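Gramo Set-up Guide, version 2
Section 6. Running the texture-swap test on approach policies
Last changed Mar 21, 2023

6.1 What this section covers

The texture-swap test takes a trained approach policy, puts it in rendered rooms it has already been trained in, changes the surface textures, and checks whether the gripper still gets to the commanded point. Gramo does the swapping and the scoring. You supply the policy.

The claim behind the method is that a policy trained under random textures learns the shape of the room and stops caring what the surfaces look like. You will see this claim stated with a lot of confidence. We ran the test on the Gradavska policies expecting to confirm it, and got a result that is weaker and a good deal messier. The steps below are the ones we used. They include several checks that the original Hernum recipe leaves out, and we suggest you do not skip them, even if your first number looks good. Especially then.

You need a working install (Section 2), a policy exported in Gramo format (Section 4), and the room pack (Section 5). The pack has 14 rooms. Each has at least one raised flat surface and one opening or recess near it.

6.2 Before you start

1. Open the room pack and load every room once in the viewer. Some rooms fail to load a texture and fall back to flat gray without any message. A run on gray rooms will finish normally and give you a score, and the score will be wrong.

2. Check that the camera is mounted on the wrist and that both fingers show in the view. If you moved the mount during training, set the same offset here. Gramo does not read it from the policy file.

3. Set the gripper to fully open at episode start. The approach test never closes it. If your policy outputs a close command, turn on "ignore grip channel" in the test settings and write down that you did.

4. Choose the target mode. "Surface point" gives the policy a point on the raised surface. "Edge point" gives it a point on the front edge. Run both. They do not measure the same thing and should never be averaged.

5. Clear all loose objects from the rooms. The switch is called "bare room" and it is off by default.

Note: The Hernum recipe leaves objects in. We think this was a mistake. A mug or a box gives the policy something of known size to steer by, and the test then says very little about surfaces.

6.3 The baseline run

1. Turn texture swapping off.

2. Set the episode count to 1,000 per target mode.

3. Set the seed list to "held out". Do not use "all". The full list contains the training seeds, and the file name gives no hint of this.

4. Start the run and leave the viewer closed. With the viewer open, the control loop slows on some machines and the policy sees fewer images per unit of motion.

5. When the run ends, save the whole log folder. The summary file alone is not enough for the checks in 6.5.

6. Watch a handful of episodes from each room before going on. Pick them by number, ahead of time. Picking them by eye afterward is how people end up with a very nice video and no idea what their policy does.

Caution: If the baseline is poor, stop here. A policy that misses in familiar rooms can look "robust" in the swap test simply by missing the same way under every texture. The drop between the two runs will be close to nothing, and that small drop is exactly the number people like to report.

6.4 The swap run

1. Turn texture swapping on and load the standard set. It has 56 textures: stone, wood, painted wood, concrete, tile, and a few plain colors.

2. Set "swap scope" to "surface groups". In this mode the wall, trim, counter, side panel and floor each get one texture. The other mode, "per face", can put two unrelated textures on the same slab. It looks dramatic and has no match in any real room we know of.

3. Leave lighting alone. Swapping light and texture together is common, and afterward you cannot tell which one hurt you.

4. Use the same seed list as the baseline, in the same order. Gramo pairs episodes by position in the list, not by seed value. If you re-sort the list, every pair will be wrong and there will be no warning.

5. Run 1,000 episodes in each target mode.

6. Save the log folder under a new name. A second run with the same name adds to the old log and does not replace it.

Note: Swapped textures keep the scale of the original surface. A wood grain made for a narrow window frame will look huge when it lands on a wall. You can correct this by hand in the texture table. We did for the worst cases and left the rest, so our own numbers carry some of this problem.

6.5 Checks on the result

The scorer prints one figure: the share of episodes in which the point between the fingertips came within tolerance of the target. Treat it as a starting place. Go through the following before you tell anyone about it.

1. Split the score by room. In our runs most of the loss came from a small number of rooms, and the rest hardly moved. An average over the pack hides this completely.

2. Split it by target mode. Surface points held up fairly well under swapping. Edge points did not.

3. Find the same-texture cases. In some episodes the swap happens to put the same or nearly the same stone on the counter and on the vertical panel next to it. Tag these and score them apart. This is the check that changed our minds. With trim of a strong color between the two surfaces, the policy mostly found the edge. When the trim was given a texture close to the stone, it often drifted past the edge and kept going down. We read this as a policy following a colored line. It may know where the counter is as well, but the test as designed cannot show that.

4. Run the blank-image control. Turn on "black camera" and repeat the swap run. The policy now gets joint readings and the target and nothing else. If the score stays well above zero, the start positions are too close to the targets, or the rooms are too alike, or both. One of our earlier policies did embarrassingly well with a black camera. We have kept its log in the pack under "control_old" for anyone who wants to look.

5. Check the tolerance. The default is generous. Halve it and score again from the saved log, with no new run needed. If your ranking of policies changes, you do not have a ranking.

6. Look at the failures for direction. Misses scattered on all sides of the target suggest noise. Misses that all fall on one side suggest a camera offset error (see 6.2, step 2), which has nothing to do with texture.

Caution: Do not tune the policy on the swap run and then report the swap run. We would not bother to say so, except that the Hernum scripts save the best checkpoint by swap score unless told otherwise. The setting is "select_on" and it should say "baseline".

6.6 Settings that are often wrong

Bare room: off by default. Should be on.

Seed list: "all" by default. Should be "held out".

Select_on: "swap" in the Hernum scripts. Should be "baseline".

Swap scope: "per face" by default. Should be "surface groups".

Start distance: "near" by default. Use "mixed" if your black-camera score is high, and then redo the baseline too.

Log name: fixed by default. Change it for each run.

6.7 What the result does and does not support

If the swap score is close to the baseline, the same-texture cases are close to the rest, and the black-camera score is low, you can say that the policy reaches points in these rooms under these textures. That is a narrow statement and we would leave it narrow.

You can't say from this test that the policy understands geometry. Depth and edges are still drawn by the same renderer in every episode, with the same even light, the same crisp seams where slabs meet walls, and none of the glare, dirt or clutter of a used kitchen. A policy could lean on any of these. We have no swap for seams and have not found a good way to build one.

You also can't say anything about hardware. We have seen slides in which a texture-swap score was placed next to a real-robot success rate, as if one predicted the other. We have not run that comparison and know of no log in the Gramo pack that would support it. If you do have matched runs, we would like to see them - the full logs, with the failures left in.

When you write up a result, give at least the following: both target modes, the per-room split, the black-camera score, the tolerance, and every setting you changed from its default.

6.8 Known problems

The episode pairing fault described in 6.4, step 4 is still open.

Window glass is left out of the surface groups and keeps its color in every episode. In a room with one window this gives the policy a fixed landmark. We do not know how much it helps. In December we tried covering the windows in the two worst rooms, and the change in score was too small to call either way.

Dark openings are not textured. A recess next to a counter will stay dark whatever you load, and that too may serve as a marker.
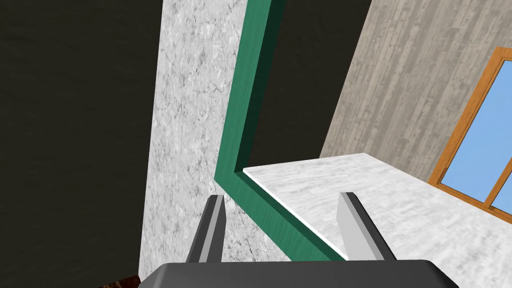

H. El Khatib
Test methods, Gramo documentation

An edge-point approach in bare-room mode, with the fingers open over the front of the counter. The panel at left and the countertop both have a pale stone look, and the green trim runs between them. For step 3 of 6.5, log a view like this one under "similar stone, distinct trim" and keep it out of the "similar stone, similar trim" group. The blue window glass at right is subject to the fault in 6.8, so note it in the log as "window in view".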